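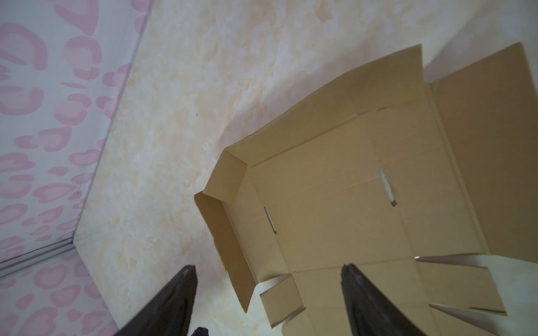
*Wrist camera, left arm. Box open on the floor, fingers spread.*

**Ticket:** Box folding by remote control, left gripper lags behind the hand controller
**Product:** Greltivov two-arm teleop kit, Prosser recording software
**Opened:** 21st February
**Status:** Solved, one small question left over

**What I'm trying to do**

I'm teaching the arms to fold up flat-packed cardboard boxes from Stonell, the sort with tabs that push into slots. I drive both arms with the hand controllers, Prosser records the lot, and the recordings go off for training. It's a brilliant job to practise on! Every flap has its own idea of where it wants to sit, and when a tab goes home under remote control you feel it in your own fingers (or you'd swear you do).

**What goes wrong**

The left gripper follows my hand nicely for the first part of a recording, then starts to trail. By the time I'm on the end wall the delay is 550 ms on the Prosser readout. That's far too long for tucking a lip over. I squeeze, nothing happens, I squeeze harder, and then the fingers snap shut and crease the board. The right arm stays crisp throughout.

**Tried so far**

- Restarted Prosser and both arms. Fine at first, then the same again.
- Swapped the hand controllers over. The lag stayed with the left arm, so the controllers are in the clear.
- Changed the left arm's network cable. No change.
- Recorded with no box at all, just opening and closing the fingers. Still lags.
- Turned the left wrist camera off in Prosser. Lag gone!

That last one made my afternoon. With the camera back on, the delay creeps up again while I watch.

**Reply from Netov support**

Lovely clear report, thank you. Please open the camera page in Prosser and compare the two wrist cameras. We'd like to know the picture size, the frame rate and whether "keep every frame" is ticked. Could you also send the log from one bad recording? Leave the arm settings alone for now.

**Update 1**

Found a difference straight away. "Keep every frame" was ticked on the left and clear on the right. Picture size and frame rate match. Log attached.

**Reply from Netov support**

Your log shows it nicely. With that box ticked, Prosser holds on to frames it can't write in time, and on your version the gripper commands for the same arm wait in the same queue. Untick it, then move the recordings folder to the internal drive if it's on an external one. After that please do 2 full folds and tell us the highest delay you see on each.

**Update 2**

Done, and what a difference. The folder was indeed on an external drive, so I've moved it. Two complete folds, base flat on the floor, long sides up, end walls in, tabs pushed through. The delay never went above 200 ms on the first and was lower on the second. I can now bring the fingers in either side of a flap, stop, think, and close them gently. No creases from me this time.

I've thrown out the laggy recordings too. My squeezing in those was all over the place, and I don't want the arms learning to pinch twice as hard as they need to!

**Still open**

The left fingers open slightly wider than the right at full trigger. It doesn't stop me folding, but I'd like them to match before I start on the smaller Stonell boxes. Is that the trigger range in Prosser, or a setting on the arm itself?

**Reply from Netov support**

Trigger range. Go to Grippers, then Calibrate, with nothing between the fingers, and run it for both sides in the same session. The shared queue is logged as a fault and is down for the August release. We'll keep this ticket open until you've run the calibration.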